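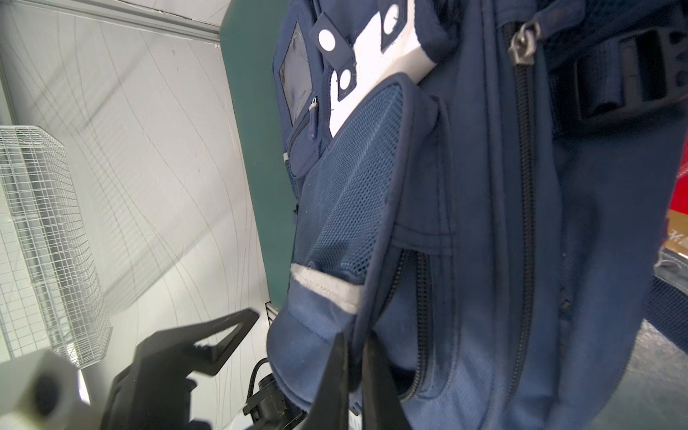

Bag day

Got up at 6 and did the backpack before anything else, as I'd been putting it off all of March. The train to Kirkville leaves early tomorrow and I didn't want to be sorting pockets at night.

It's the blue one with the mesh side pocket. I've had it long enough that the blue has faded a little, though the navy piping still looks all right. The reflective strip across the lower front is worn in places and gray with dirt. I went at it with dish soap and an old toothbrush after breakfast. Some of it came up and some of it didn't. I gave it ten minutes and left it.

Emptied everything onto the bed first. Out of the small front pocket: two pens, a locker key I thought I'd handed back, a bus receipt, cough drops stuck to their wrappers. Out of the main part: the gray sweater, a library book that is overdue, Negin's umbrella. I texted her about the umbrella and she said she'd bought another one, so keep it. I don't need an umbrella but I kept it.

There was sand at the bottom. I have not been to a beach since last summer. Turned the whole thing inside out over the tub and shook it, then had to rinse the tub.

The clear window for a name card had nothing in it. Bijan Ranjbar lost his bag on this same line last year and got it back only because his number was on it, so I cut up an index card and wrote my name and phone on it. The plastic is creased and it took a few tries to get the card to lie flat. The first one bent at the corner and I had to write another.

Rubbed candle wax on the long zippers. My mother always did that. They run better, I think. The little one on the front pocket never gave me trouble so I left it alone.

Walked to Ghasemi at lunchtime for the things I was out of – toothpaste, batteries, a bag of almonds, razor blades. They had the Gisero notebooks again, so I bought one with 300 pages even though the old one isn't finished. Paid and came home the long way past the school. Cold wind, no rain.

Packed after that. Sweater at the bottom, then the two shirts rolled up, underwear and socks in a grocery bag, wash things in another. Book on top. Water bottle in the mesh pocket, where it sticks out too far but has never fallen. Put the bag on the bathroom scale and didn't believe it, so I took out the second pair of shoes. Better. If Rostam wants to go anywhere nice I'll be going in sneakers.

He called at 4. He says the house number is 221 and the gate sticks, so push from the bottom. Junpei Takeda is coming too, but not until the evening, and he's bringing the card table. Rostam asked if I could bring his drill back and I said no, not on a train. He didn't push it. I've had the drill for two years.

Elibariki stopped by after supper for the apartment key. Showed him which plant gets water and which one doesn't. He wrote it on his hand. He stayed for tea and talked about the Barolent job, which he hasn't heard back from. I told him to call them. He said he might.

Ticket, wallet and charger are on the chair. I still have to return the library book – it will have to go in the drop box on the way to the station, if I leave ten minutes early. Alarm set for 5:15. Bag by the door.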